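Flow wrap

Flow wrap, also called a pillow pack or fin-seal pack, is a form of flexible packaging in which a single web of film is folded around a product, sealed along its length, and then sealed and cut across both ends. It is used for candy bars, cookies, crackers, single-serve snacks, soap, and small hardware. The finished pack has three seals: one lengthwise seal, normally on the underside, and two end seals.

12 shares
3 comments

Construction

Most flow wrap film is a laminate. The outer layer carries the print and resists scuffing, and the inner layer softens under heat to form the seal. A thin metal coating may be placed between the two to slow the passage of oxygen, moisture, and light. Films without a metal coating are used where the product has a short shelf life or where the buyer is meant to see it.

The lengthwise seal is made in one of two ways. In a fin seal, the inner faces of the film are brought together and the joined strip is folded flat against the pack. In a lap seal, one edge overlaps the other, so the inner face of one side bonds to the outer face of the opposite side. A lap seal uses less film but needs a sealing layer on both faces.

Cold-seal films carry a pattern of pressure-sensitive adhesive along the seal areas and need no heat. They are common for chocolate and other products that soften when warm.

Machines

In a horizontal machine, products travel in line on an infeed chain and enter a forming box, where the flat film is bent into a tube. Heated wheels close the lengthwise seal. Rotating jaws then press the tube shut between products and cut it in the same motion. In a vertical machine, the tube hangs downward and loose product is dropped into it from above; this type is preferred for chips, nuts, and similar goods.

The Pliketti line, built at Hovstead, was an early rotary design with 4 sealing jaws on a common shaft. A later version added a film tension arm – a part that reduced wrinkling near the end seals – and a cutter that could be changed without removing the jaws.

End cuts and opening

The ends of a flow wrap are usually cut in a zigzag. Each notch concentrates force at its base, which lets a tear start without a separate tear strip. Straight cuts are used on some packs, but they are harder to open by hand and generally require a printed or laser-scored tear line.

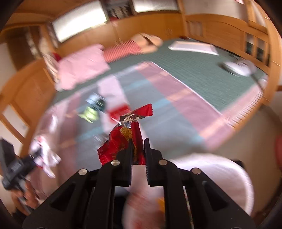 Torn red snack wrapper with zigzag-cut ends.

The direction of a tear depends on how the film was stretched during manufacture. Film stretched mainly in one direction tears cleanly along that direction and poorly across it. Film stretched in both directions resists the first tear but may split unpredictably once it begins.

Faults

Common faults include open end seals, product trapped in the jaws, and print that drifts out of position. Drift is corrected by an optical sensor that reads a small printed mark on the film edge. Leaks are checked by holding sample packs under water in a vacuum chamber and watching for bubbles.

Disposal

Laminated films are difficult to recycle because their layers cannot easily be separated. Single-material films, including the Carré grade tested at Matamness, are intended to avoid this problem – though they seal over a narrower temperature range and often require slower machine speeds.

See also: Blister pack, Shrink wrap, Twist wrap

Last edited Mar 31, 2025
48 shares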